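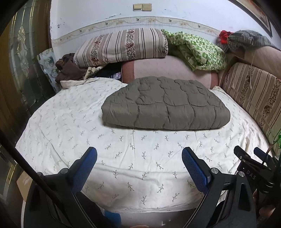
Making the bed is the chore my readers ask about most when we speak of home machines. They want to know if a robot can do it yet, and my answer in 2025 is: partly, and slowly. The sheet is the difficult half of the job. A thick quilt, folded into a mound as on this bed, is one soft body with a nearly straight front edge, and a machine has a fair chance to grip it and carry it. The sprigged sheet under it has a long diagonal fold on the left side and low ridges near the front, and to take these out you must pull from the correct side with the correct force. We do it with the flat of the hand and don't think about it.

I have kept this page of household tips for the Numunley tenants' newsletter since November, and every month there is one chore in it. I try to say for each chore what a machine can do, what it can't, and how to do it well by hand meanwhile.

## Sheets

**Machine:** not ready for a normal home. I saw one trial at the Rillbridge trade school, where Fotis Spanos teaches upholstery and has also an interest in automation. The arm needed 27 minutes for a single sheet, and one corner was still not tucked in. He was very pleased with it. Two years ago it could not find the corner.

**By hand:**

- Put the sheet on while it is still a little warm from the dryer or the iron. The creases go out easier.
- Begin with the far corner, the one by the wall. If you leave it for last, you will pull the whole sheet toward you when you reach over.
- For a long diagonal crease, don't pull along the crease. Pull across it, from both sides.
- If the sheet hangs over the front, check the hem from a few steps away. Close to the bed you always believe it is straight.

## Quilts and heavy blankets

**Machine:** better. Lifting a folded quilt and laying it down again is possible in many demonstrations. Opening it and spreading it evenly is another matter, and I would not pay for it today.

**By hand:** fold a quilt in thirds and turn the fold to the front of the bed, so you can take it with both arms at once. Change the place of the fold every few weeks, otherwise the filling becomes thin there. Blankets I prefer to roll. A roll doesn't open when you take another thing from beside it, and it goes well on top of a headboard or a cupboard.

## Sorting the pile

Every bedroom has a pile of dark clothes somewhere. For a machine this is a hard problem, as black on dark blue has almost no edge that a camera can find. Even I hold a sock to the window.

My tip is to sort by weight first and by color after. Heavy things at the bottom of the basket, thin and shiny fabrics on top, or in a net bag of their own.

## What should you buy now?

Periklis Deligiannis from the repair shop on Yensuk Street wrote to me about the Brarura folding machine. He had two of them in for service. It folds shirts and towels of medium size, it costs 2,487 dollars, and you have to clip every piece on it yourself. With five persons in the house perhaps it is useful. For a couple it is a very expensive clip.

A good steam iron and a wide board came to 299 dollars together in my case, and I am satisfied with them.

## Small things from readers

- Sew a short colored thread on the long side of each sheet. You will never again turn it three times in the dark.
- Keep the pillowcases inside one another, the whole set in one case.
- A cushion that stands against the side of the bed should be moved before you tuck the sheet, not after.

Next month: windows, where the machines are already quite good, except for the corners.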